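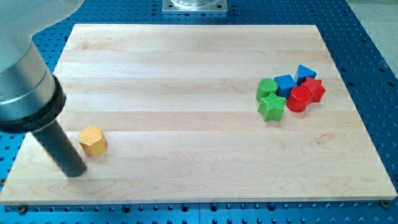 Faith & Prayer > Daily Life > Praying When Worried

How do you pray when you can't concentrate?
Posted 05/08/2023 by ashbylane

I have been a Christian since I was a kid and I have never had this much trouble praying. My job at Golo ends in November and I don't have anything lined up yet. Every night I sit on the side of the bed and start, and within a minute I'm doing math about the rent or going over a talk I had with my boss. Then I notice I've stopped praying, I feel guilty, and I start over. Some nights I start over four or five times and then just go to sleep.

I tried getting up earlier but it's the same thing in the morning. I also tried a prayer app and quit after 8 days because the reminders made me feel worse. My church in Pletbridge has a prayer meeting but I work the late shift and can't get there.

I'm not asking if God is mad at me. I'd just like to know what other people do, in practical terms. Do you write things down? Do you use set prayers? I wasn't raised with set prayers and they feel a little strange to me, but I'm open to it.

Thanks for reading.

pedau_reader

I went through a long stretch like this when my husband was sick. These are the things that helped.

First, I quit trying to pray for half an hour. I prayed one psalm out loud and then said what I needed to say in a few sentences. Psalm 13 is six verses. Psalm 131 is three. Reading out loud matters, at least for me. When I read silently I can get to the bottom of the page and not know what I read.

Second, I kept a cheap notebook next to me. If the electric bill came into my head, I wrote "electric bill" and went back to the psalm. When I was done I prayed down the list. A lot of what I thought was distraction was what I needed to be praying about anyway. Your rent and your boss can go on the list the same way.

Third, I stopped starting over. If you drift off, pick up where you were. The first part still counts.

On set prayers, I was raised Baptist and felt the same as you. I started with the Lord's Prayer, one line at a time, stopping after each line. "Give us this day our daily bread" took up most of my evening for a while. You don't have to buy a book for this.

It took me roughly 90 days before it felt normal again, and I still have bad weeks. I would also ask somebody from the prayer meeting to pray for you by name even though you can't go. They can do that without you in the room.

walkingthedog2

just pray in the car. thats what I do

graceandgravel

I agree with most of the long answer, but I wouldn't do it on the bed. I pray better standing at the kitchen sink or walking around the block. Sitting on the bed at the end of a late shift I would fall asleep too.

Also, Romans 8:26 says the Spirit helps us when we don't know what to pray for. I had that on a card in my wallet for years. Some nights all I said was "help" and I count that as a prayer.

Sorry about your job. I'll pray you find something before November.

Related posts
Is it wrong to pray about money?
Short psalms for bedtime
How do I find a church that meets on weekday mornings?
Keeping a prayer journal without giving up on it
Losing a job and feeling forgotten by God
Praying out loud when you live with roommates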